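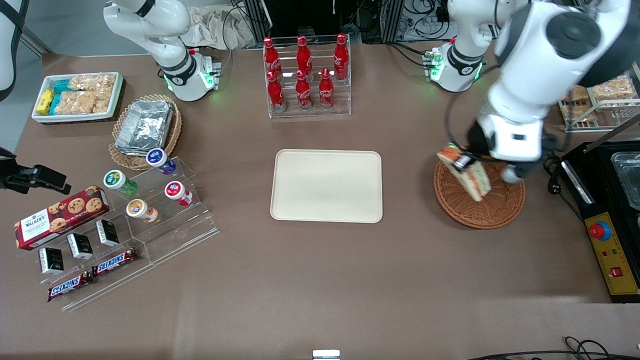
Snack table, sandwich-to-basket demos

Last updated: 08/03/2022
Filed under: Workshop notebook / Teleop / Two-arm tasks

Best session so far on the snack table! Obsa drove, I kept the log, and Letay came in for the second half and made us redo the naming of the files (she was right, the old scheme was a mess).

Task as we are teaching it: left arm takes the sandwich and brings it over to the flat wicker basket, tilts it a little, lowers, lets go. Right arm stays up out of the way unless the operator wants it. The beige tray in the middle stays empty for this set. We want the policy to learn that an empty tray is not an invitation, and it's such a natural place to drop things that even Mitiku did it on his first go.

Kept 128 demos after the clean-up. Threw out roughly 8 where the operator stopped to think with the gripper hanging over the basket. Those pauses look harmless on playback but the last model learned them beautifully and just hovered there for ages.

Things that went well:

- Closing the gripper slowly on the bread. Obsa squeezes the trigger in 3 small goes and it makes a lovely smooth trace. The filling stays put much better that way too.
- Approaching from the right side, with the elbow kept wide. Corentin's idea. It keeps the forearm off the tiered stand with the jars and the Walkers box, and the Coke rack is well clear.
- Shadow on the rim of the basket as a height cue. Sounds daft, works a treat.

Less well:

- Lag on the left controller again, seven times in the afternoon. Restarting the Zuten bridge clears it. Abrehet thinks it is the USB hub and I'm inclined to agree, but swap one thing at a time please.
- Letting go too high. The sandwich lands on its edge and rolls open. Marked these "high release" and left them in a separate folder, could be handy as negatives.
- The wire rack with the baked snacks is half hidden behind the arm on a lot of the reaches. Fine for this task, but it will matter when we get on to picking from it.

Tried guiding the arm by hand as well, just to compare. It's quicker to learn and really good fun, and you feel straight away when a wrist angle is silly. But your own hands end up in every picture, so I'd keep it for finding good waypoints and do the proper recording by remote - Corentin disagrees and wants a fair test, which he can have.

Objects for next time: foil containers out of the other basket, then the Snickers from the front of the stand. Puffed rice bags last. They crinkle and shift and I expect they'll be a pig.

Abrehet to start training on the Dallov machine tonight. Spare finger pads are in the drawer under the Sorkden box, please write it on the sheet if you take a pair.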